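Subject: Re: [sketch-list] shading cloth folds, pencil grade?
From: Calum Kerr
Date: May 18, 2020
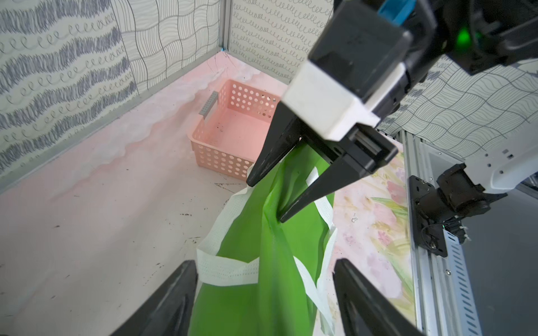 Green tote bag, held up.

Zorica, quick one before I run out, sorry for the mess.

Zorica Mujić wrote:
> I've done the same drapery study four times now and the folds
> still look like pipes. I'm on a 2B the whole way through, on the
> Veloso pad. Is it the pencil or is it me? Also how dark do you
> go in the deep creases? Osvaldo said go black right away and I
> ended up with a hole in the paper.

Not the pencil. 2B is fine. Pipes come from giving every fold the same two edges - one hard, one soft, all the way down. Real folds start sharp where the cloth is caught and then sort of die out. So lose one edge halfway. Just let it go.

Order I use: HB for the big shapes, very light, no outlines. Then squint. Three values only. Leave it like that for longer than feels right. Creases go in last and never full black, maybe one or two short accents near the pinch point and thats it.

Osvaldo works in charcoal, different animal. He can lift it back out. You can't, not on Veloso, the surface goes shiny after the second pass with an eraser.

If you want heavier paper try the Davadine block, 40 sheets, takes layering alot better. Balthasar has a spare I think, ask him.

Also draw smaller. Yours are huge. Palm size, 10 minutes, then another one.

Will scan my November drapery pages and post them when I find the folder. Mohandas - did you still want the handout on ellipses? Lost your mail.

Calum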